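Prasby small-accessory sorting set

README for release 2

What this is

Prasby is a set of human demonstrations for training and testing grasp policies on small household items. All of it was recorded with hand-held grippers that carry their own camera, in lived-in rooms. The set goes with our work on target selection in clutter, where the policy has to close on one small item while other items lie close to it.

The release contains 429 demonstrations. Each one covers a single pick from a soft surface and a single place into an open container. Demonstrations where the operator dropped the item and started over are kept and flagged with retry = 1.

Why soft surfaces

Our first release used tabletops only. Policies trained on it did poorly on beds and cushions, mainly because the fingertips pushed into the fabric before they reached the item. The surface also tilts small items toward each other when a gripper leans on it. For release 2 we moved all recording to beds, sofas and padded chairs, and asked operators to use whatever cover was already there, patterned or plain.
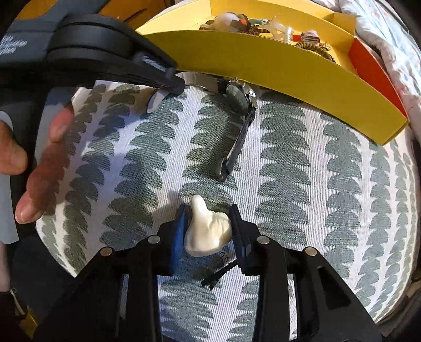
Pads on either side of a cream-white thumbs-up figure, with a small black clip just below it and a wristwatch farther up the fabric. The yellow box holds other small accessories.

Patterned covers turned out to matter for the segmentation baseline. Repeated leaf or stripe shapes are sometimes proposed as objects, and thin dark items such as clips and straps get merged with shadow. We did not remove these cases. If you filter them, please say so when you report numbers.

Layout

demos/ one folder per demonstration
demos/NAME/video.mp4 gripper camera, wide lens, not rectified
demos/NAME/pose.csv gripper pose, one row per video frame
demos/NAME/width.csv opening between the pads, in millimeters
demos/NAME/meta.json surface type, item class, retry flag
splits/ train, val and test lists
tools/ loader and the rectification script

Pose is given relative to the first video frame of each demonstration. There is no shared room frame. Gaps in tracking are left as empty rows; the loader interpolates them unless you pass keep_gaps.

Item classes

There are 9 classes: figure, clip, watch, bracelet, hair tie, ring, key, coin, other. The class is that of the picked item only. Neighboring items are not labeled.

Baseline

The baseline is a diffusion policy trained for 500 epochs on the train split, with video and pad width as input. The config is in tools/baseline.yaml. Most of its failures on the val split are closing on two items at once, or closing early with fabric between the pads.

Known problems

Black pad tips are hard to see against dark items. Width is more reliable than the video for telling when contact starts.
Some hands and other equipment enter the view. No faces are included.
The Salholm recordings have a clock offset between pose and video. Run tools/fix_offset.py on them before training.

Contact

Aurelia Anghel for recording and labels, Ľubomír Procházka for the loader and baseline. The next update is planned for January.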